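Display shelf for small toys – one tier or two?

harawira_home
ok so trying to sort out a shelf for the little toys, there's trucks, pigs, cars, all of it ends up in one heap. Looking at the two tier wooden kind, back row higher. Anyone got one? Worth it or just buy a flat board and be done

bozena_j
Two tier for sure. Flat board = front stuff hides the back stuff. Had one for a year, total mess

GHarb44
Disagree. Steps waste depth, you get half the room on each level. Mine was 18 bucks and I sold it on by May. Deep flat shelf, tall things behind, short in front. Same result

bozena_j
not the same if everything you own is short tho

wubit.y
depends what goes on it?? trucks need more depth than pigs. measure your longest truck first, then shop

tkurek
Agree with Wubit. Also check the side supports, thin ones can wobble if the floor isn't level. I stuck felt under one corner, been fine since

GHarb44
felt is a bandaid. Screw it to the wall

tkurek
Renting, no screws for me

harawira_home
no screws here either. went with two tier in the end, light wood with white sides. Trucks up top, pigs along the front of the lower one. Flower paper behind it, roses on the table, yes I know its a lot of flowers

GHarb44
way too many flowers lol. plain white back and the pigs would pop more

bozena_j
leave the flowers alone Georges

harawira_home
still stuck on the cars. pink and green one is the size I mean, pic here

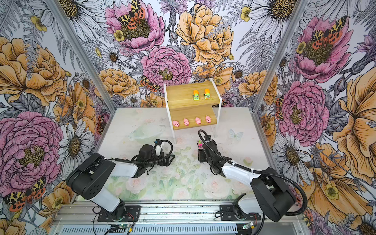
leaning towards cars on the lower tier and the pigs moved somewhere else, but then teh pigs need a home too. Might just get a second shelf – will measure tonight and post the numbers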